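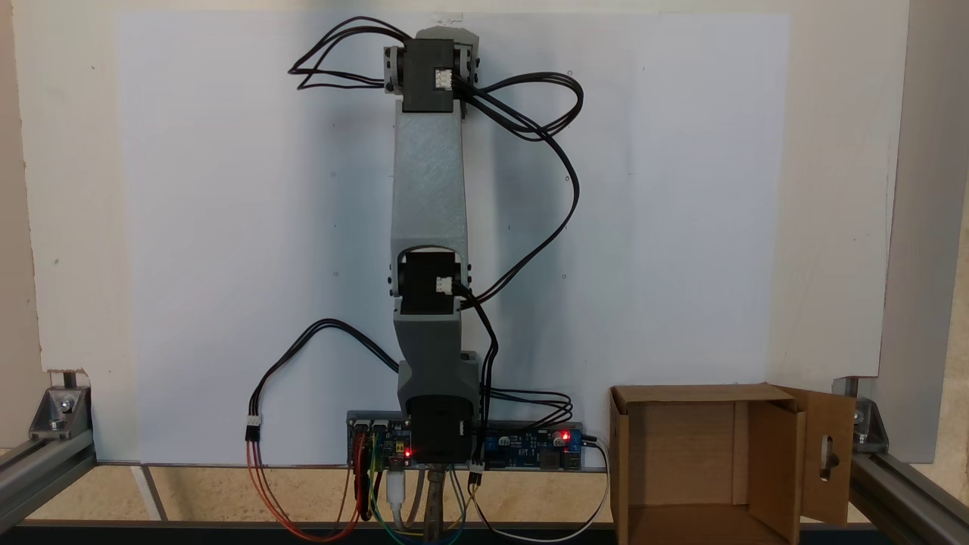
Spring Tack Check - Girths, Bridles and Reins
Erine Riding Club, May round
Checked by: Zinhle Mofokeng
Second look: Tatsuya Ishida

Thank you all for bringing your things in clean, or at least mostly clean! It makes such a difference when I can get my fingers on the leather and not on last winter's mud. Comments are under each item, and please do read them even if your own tack passed.

1. Bridle cheekpieces and billets
Result: PASS, with 3 to watch
Bend each one backward over your finger and look for fine cracks where the bit sits. The three I've tagged in yellow are dry but sound, so oil them lightly and show me again before the summer ride.

2. Reins
Result: REPAIR, one pair
The brown Poltton pair has stitching gone at the left buckle end. I know they're comfortable and I know you love them, but they stay off the horse until the saddler has had them.

3. Girths, buckles and elastic
Result: PASS, one replaced 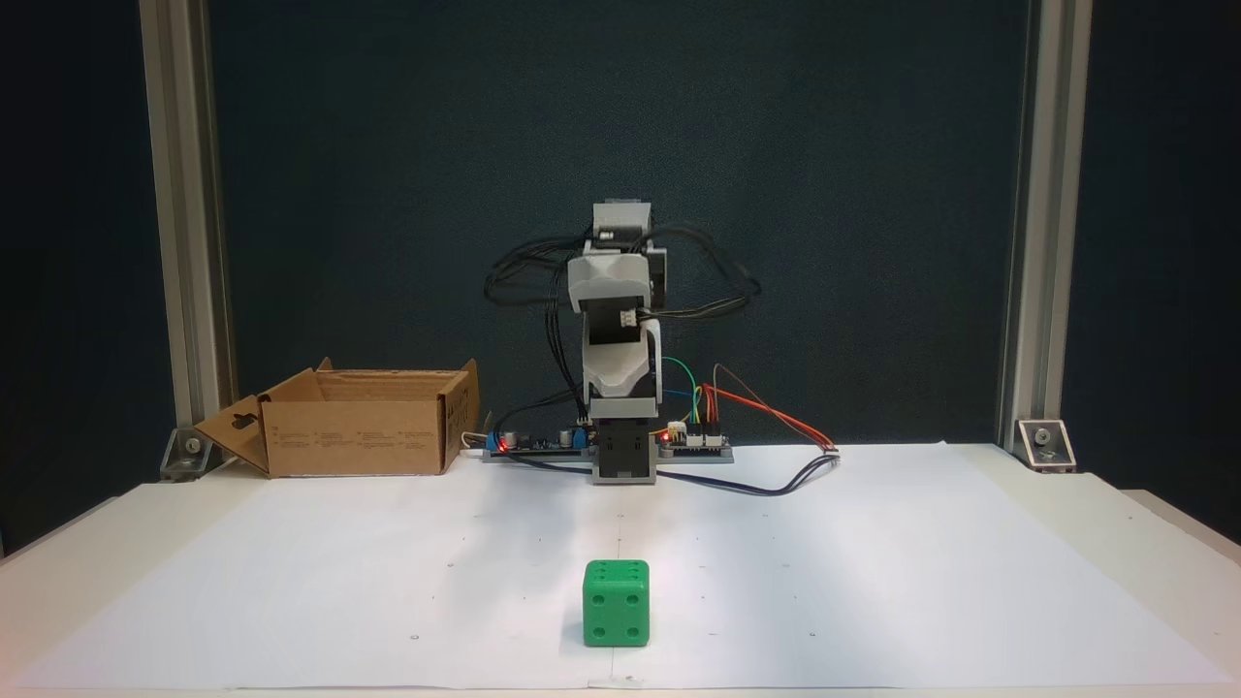 Girth elastic goes tired long before it looks tired, so pull both ends and see that they come back evenly. Then turn every buckle and work the tongue up and down a few times. I like to do it over a pale surface, and a large sheet of white paper spread across the table, as in the photo, is just the thing - rust flakes and bits of old thread show up right away and you can see which buckle they fell from. The Kuroda girth had elastic that gave on one side only, and it has been swapped for a new one.

4. Headstalls and halters
Result: PASS
All 11 halters looked over. Please remember that rope halters get checked at the knots too, and yes, that means undoing the one that's been tied up since goodness knows when.

5. Saddle rack
Result: ACTION NEEDED
The lowest arm wobbles under a heavy Western saddle. Tatsuya will put in longer screws, and until then keep it for pads and blankets.

Still to come: breastplates and martingales, which I ran out of daylight for. Leave them on the hook by the feed room door with your name on them.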